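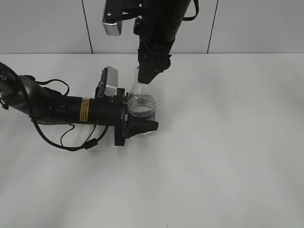
Clotilde Sabatier

ok bottle thread. been promising this since May and people keep asking in the replies so here it is, typing fast, dinner's on

Topic: reusing the plain water bottles you already have. Storage water, fridge water, car water, plant water. Not a purity contest. Just how we do it at our place in Skutdale

1. Labels come off first. Always. A bare bottle you can see right through and you know in one second if it's water and how full. With a label on you're guessing, picking it up, shaking it, putting it back

2. Getting the label off – if it's the wrap kind, snip and peel. If there's a glue strip, warm water and a drop of dish soap, ten min, then roll it off with your thumb. Leftover gunk = cooking oil on a paper towel, then soap again. Don't scrape with a knife, you scratch it and the scratches hold grime

3. Do not fill to the brim!! I know. It looks stingy. Leave a good gap at the top, espeically if there's any chance it ends up in the freezer. Water line up where the body starts to narrow or a bit under, plenty

4. Anatole fills to the very top every time. Every time. Then opens it over my keyboard

5. Ribs. People hate the ribs. I like the ribs. Thin plastic with ribs holds its shape in your hand, thin plastic without them folds the second you squeeze and there goes the water up your sleeve. Also somewhere for your fingers to go when it's dripping

6. Downside of ribs is cleaning. Gunk sits in the grooves. Uncooked rice, a spoonful, warm water, squirt of soap, cap on, shake like mad. Rinse till no bubbles. Then rinse again

7. Someone asked about bottle brushes. I have the Stirnix one, long handle, fine, the head's too fat for narrow necks so it mostly does our vases now. Rice is cheaper

8. Dry them upside down with the cap OFF. Cap on = smell. If you take one thing from this thread

9. Standing them up. Flat hard surface, plain, wiped. Put it down and look across at it. Does it lean? Does it rock? If it rocks the base has popped or gotten bent from heat and I don't use it for the shelf anymore, it goes to the plants
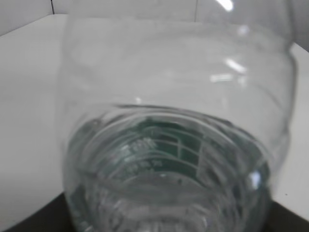
10. Which gets me to bases, my actual favorite part, sorry. Turn an empty one over sometime. All that molding is there to make it stand up. The thick ring is what touches the table, the middle's tucked up inside so it doesn't bulge and tip

11. The base is also where I look first for wear. Hold it to a window. Cloudy patches, little white stress lines, anything that looks like a crack starting at the rim – recycling, done, no debate

12. And the tiny raised letters. Look for the number in the triangle. Ours are mostly 1, your town's list will say what it takes. If you can't read it try a flashlight from the side, low angle, the raised bits throw a shadow. Or rub a pencil over paper on it like a kid with a coin. Works ok

13. Color check. Clear plastic picks up whatever's near it so don't panic if the bottom looks green or blue. Move it over a white surface and look again. Still green with nothing behind it? That's algae, that one sat in the sun. Out

14. Sun is the enemy generally. Ours live in the hall cupboard, bottom shelf, cardboard underneath. Not the windowsill, not the back of the car in July

15. Size. I stick to one size for the cupboard, the 600 ml ones. Same height, same cap, you can swap lids around. We had a mix before and it was chaos, tall ones falling on short ones, Anatole swearing

16. How many: 8 on the shelf, 4 in the fridge. That's it for two people for everyday. It is NOT an emergency supply, please go look up what your county says, don't use me for that

17. Rotate. Fridge ones get drunk and refilled from the tap, shelf ones move up to the fridge, fresh ones go to the back of the shelf. I do mine when I change the dish towels so I don't have to remember two things

18. How long before I retire a bottle? Not long tbh. These are thin, they're made for one go and I'm stretching it. A few refills of cold water then it's a plant bottle or it's out. Never hot water. Never juice and then back to water, you'll taste it forever

19. If you want something to keep for years buy a proper one. My sister has a steel Trosport and it's been down two flights of stairs. I still like see-through for the cupboard, I want to see the level without touching anything

20. Opening without the splash, by popular demand (hi Riviere street people). Hold it LOW and near the base where it's stiffer, other hand on the cap, turn the cap not the bottle. Everyone grabs the middle and squeezes. Middle is where it gives

21. If your hands are bad, like my mom's, set it on the table first. Table takes the weight, one hand steadies low down, other does the top. A rubber glove or wide rubber band on the cap helps a ton. Crack the cap loose the night before if someone else is home to do it

22. Plant bottles: small holes in the cap, hot pin, adult job. Upend in the pot. Big pots only, the little ones tip over

23. Q from replies, do I save the caps. Yes, in a jar. Same brand caps fit same brand bottles, mostly. Soak them seperately, there's always something under the rim

24. Q, do I squash them before recycling. Ours says cap on, squash first. Next town over says don't squash. Check yours

25. Q, fridge door or shelf. Door. Lying down they leak, even the good ones, even if you swear the cap's tight

26. Wow ok 2856 of you follow me for this?? Hello

27. Next one's probably spice jars unless Anatole gets his way and I do the garage. Rice is boiling over, gotta go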